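# Hard pencil case, white, hinged lid

Stock no. 268. Sold singly or in boxes of 11.

Some pencil cases come with a calculator, a mirror and a small plastic animal on the zipper. Ours has a lid. We at Skolcombe have stocked it long enough to have stopped apologizing for that, and schools keep ordering it.
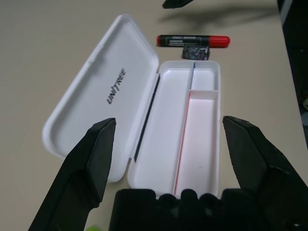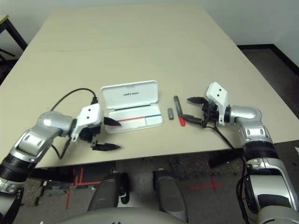

## What you get

A white plastic case with rounded corners, opening flat on a hinge. The tray is deeper than the lid. A long divider runs down the inside, with a wide compartment on one side and a narrow one on the other, and the narrow one is split again by a short crosswise wall. Pens and pencils go in the wide part. The small upper compartment is the right size for an eraser, or for whatever your child has decided is more important than an eraser.

The finish is slightly glossy. Ink wipes off it if you get there the same day. If you get there in October, having last looked in September, try rubbing alcohol and lower your hopes.

## Lettering

We print one word or a short name inside the lid, in dark gray. The sample has UNITREE. Please spell your own name carefully on the order form. We print what you write, and Leonor Guerreiro in our print room still has 73 lids for a school whose secretary was in a hurry.

The letters run sideways, along the length of the lid. Yes, always. People ask if we can turn them, and we can't without a different jig.

## Markers

Not included. A standard capped marker fits in the wide compartment. The fat ones made for whiteboards may keep the lid from closing, so measure first.

## Care

- Wash by hand in warm water, with the lid open.
- Keep it out of the dishwasher. The hinge strip comes back wavy.
- Don't sit on it.

## Ordering

Lettered cases take 3 weeks. Plain ones go out as soon as Adhiambo Makori finds the tape gun. Returns are fine on plain cases if they come back empty, and we do mean empty: we have been mailed sandwiches.

Prices on this page were last checked 15/01/2020. For larger school orders, ask for the bulk sheet.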